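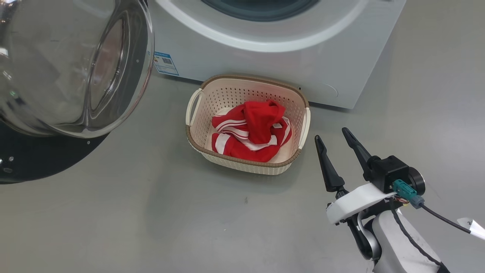 Laundry cell, arm 2, open gripper, basket parked by the machine.

Home | Threads | Replies | Media | Search

Theano Gkikas
Spent the morning on the laundry cell at Timoldale. Writing the setup down so I can find it in July.

1/ Basket first. It goes in front of the washer and stays there. If it drifts, every pick after it drifts too.

2/ Cable next. I check the tie at the wrist and the connector on the side of the gripper housing. Ours works loose after 1000 cycles or so on the log, so I reseat it before that.

3/ Door all the way open before you teach the drum approach. Half open and the forearm clips the glass on the way in. I set the opening at 71 mm for the basket pick.

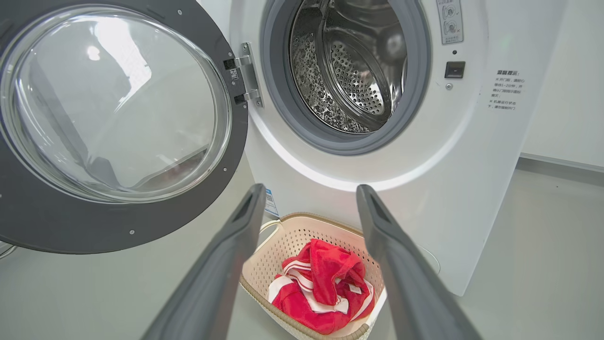
Lambrakis: we run 64 on ours at Tidwood and it still grabs two layers. Do you re-zero after a finger swap?

4/ Yes, every swap. Close fully, zero, open, close again. I do it 3 times and keep the last value.

5/ Force is at 139 on the Erberg controller. Lower than that and thin fabric slides out on the lift. Wipe the finger faces before you touch the number, though. 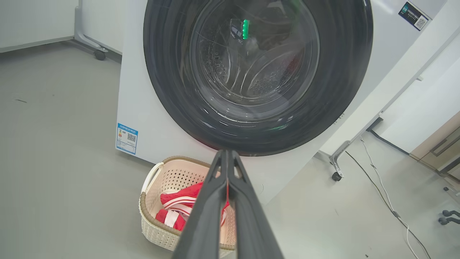 Thin red strap between the fingertips, the rest still in the basket.

6/ Straps count as a bad pick in my log. I have it put the thing down and try again.

Print this thread | E-mail this thread

Comments (3)

mbrandt: What do you wipe the fingers with?

Theano Gkikas: Alcohol wipe, then a dry cloth.

ostrava_k: Our door hinge sags, so we reteach every month. Annoying.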